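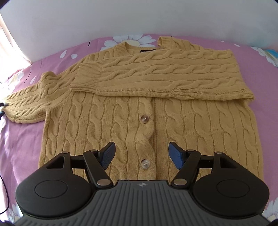
Mollby Hand Gripper, single or pair

Hello, and welcome to the page I get the most emails about! I'm Shadi Issa, I look after the hand-held tools here at Clevex, and the Mollby is the one I end up using myself. It's our gripper for recording how a person does a job, so that a robot arm can learn it afterwards. You hold it, you do the work, and the camera on top records what the fingers are up to.

I do a lot of laundry with mine. Towels and tea towels are a nice gentle start, but knitwear is where you find out whether you like a gripper or not. Chunky cable knit is thick and stretchy and it has all those raised ridges, and then there are buttons down the middle waiting to be caught (I have caught plenty). My usual routine with a cardigan is to lay it flat with the front facing up, bring one sleeve across the chest, then bring the other one over, and only then worry about the hem. Take the sleeve near the cuff and keep it low as you carry it across, or the shoulder comes along too.

The finger pads are blue with a fine texture and I'm very fond of them. Smooth pads used to slide about on wool and I'd squeeze harder and harder to make up for it, which left me with a sore thumb and a badly folded jumper. With these a light squeeze is plenty. They do pick up fluff, so give them a wipe with a damp cloth between sessions.

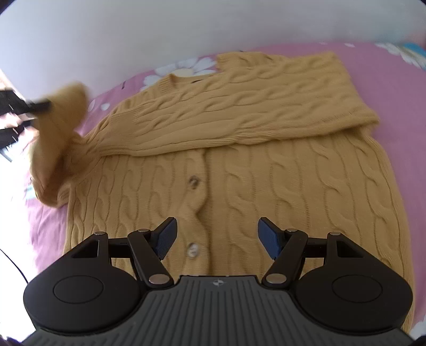
One sleeve folded across, the other lifted with the second gripper.

You can manage simple folds with a single gripper, and if you mostly want to pick up cups or put pens in a pot then please don't spend the extra. For clothes I'd go for the pair. One can hold the body still while the other moves a sleeve, or you can take both shoulders at once, and it all feels much closer to how you'd fold with your own hands. Both grippers have their own camera, so you get 2 views of the same job – handy when one of them is too close to the wool to show very much.

Price
Single gripper: £148
Pair: £271
Spare finger pads, set of 4: please ask, the price depends on the texture you want

What comes with it
Each gripper arrives put together, with pads fitted, a cable and a printed setup sheet. The pair also comes with the Menen software, which lines up the two recordings for you. If you buy a single now and add another later, drop me a line and I'll send the software over free of charge.

A few things people ask me
It's fine for left-handers, the shape is the same on both sides. It's a bit heavy at first! I take a break after every few garments and my wrist thanks me for it. The linkage pins don't want oil, as it ends up on the fabric. And yes, leave the cable some slack – mine goes off to one side of the bed, well away from whatever I'm folding.

The pads were changed in April to the blue ones. If you have the older sort, the new set fits straight on with the same screws.

Page last updated Sunday, December 1, 2019.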